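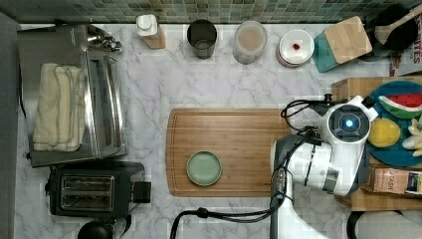 A new name won't make the train run on time

The Lirkville to Ramilside line is getting a named train. There will be a plaque, a ribbon and a brass quartet on platform 2, and the first run will go out as the Quintanilla Flyer. I've read the press release twice looking for the part about service. It isn't there.

I like trains, and I like old train names. My grandfather could recite the ones that stopped in his town, and he said them the way other people say the names of ballplayers. But those names meant something because the trains behind them were fast, or had a decent dining car, or got you somewhere the other ones didn't. The name came second.

The Flyer is the same train we already have. Same cars, same seats, same 148 minutes end to end on paper. I ride it four times a month, and I can't remember the last time paper and the clock at Ramilside agreed. The slow stretch past the grain elevators has been slow for as long as I've been buying tickets, and the answer from the window is always that track work is planned.

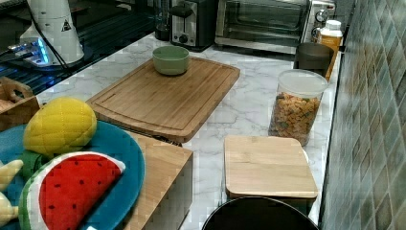
Countertop with a toaster and toaster oven.

What does a naming cost? The railroad says very little, and maybe that's true. Paint and a plaque don't add up to a rail replacement. My complaint is with where the attention goes. Somebody sat in meetings over the lettering. Somebody picked the music. Meanwhile the 2,367 people who signed the petition last November for a later evening train got a form letter thanking them for their interest.

Then there's Pikance, the branding firm hired for the job. Its proposal promises that the name will "reconnect riders with the romance of the corridor." I'd settle for reconnecting riders with the bus at Ramilside, which leaves before we pull in more often than I'd like – and it's the last one that goes to the hospital.
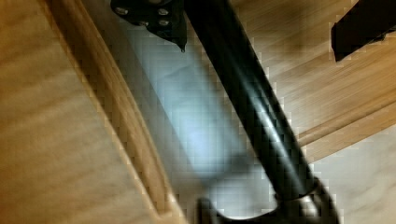
Curtis Wendover

The usual defense is that ceremonies bring out the public, and the public brings out money. Perhaps. I'd like to see one case where a plaque led to a new siding. The supporters I've talked to didn't have one handy, though they were sure it happens all the time.

Some will say I'm being sour about a nice morning out. Kids will get to see the cab, and I hope they enjoy it. I may even go, if the connecting train from my end of the county shows up.

But if the railroad wants applause from the people who ride, it could start by printing a timetable it believes in. Add the late train. Hold the bus. Fix the stretch by the elevators, and then call the thing whatever you want.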